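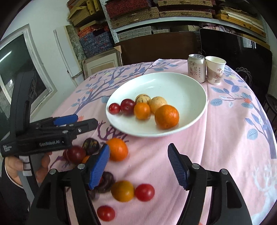 Two hand-held grippers with blue ridged pads, and fruit of several sizes.

How do you test a gripper?
By Graça Matos

A gripper is the part of a robot that holds things. Most simple grippers have two fingers, called jaws, which open and close like tongs. Some can be held by a person, so that the jaws can be tried out before any robot arm is fitted.

At the Munham workshop we compare pads. A pad is the soft or rough piece on the inside of a jaw. A smooth pad touches more of a plum's skin. A ridged pad touches less of it, but the ridges help to stop the plum sliding.

Fruit is a useful test. A cherry tomato is small and splits if squeezed too hard. An orange is heavier and needs the jaws wide apart. Each pad gets 100 lifts, and every drop is written down - even the silly ones.
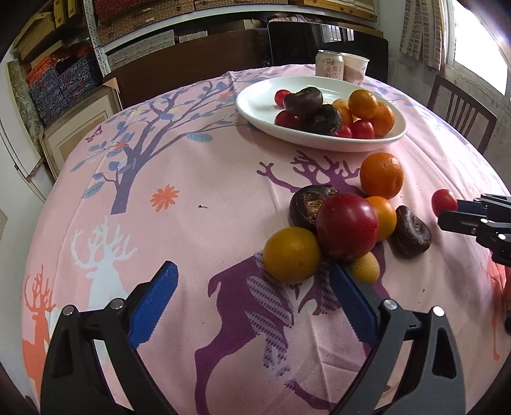

Why not just squeeze harder?
More squeeze means more grip, but it also means more bruises. The best setting is the gentlest one that still holds the fruit.

Try it at home with kitchen tongs and a grape. Then wrap a rubber band round each tip and try again.

We use cookies to improve this site. Accept all | Manage settings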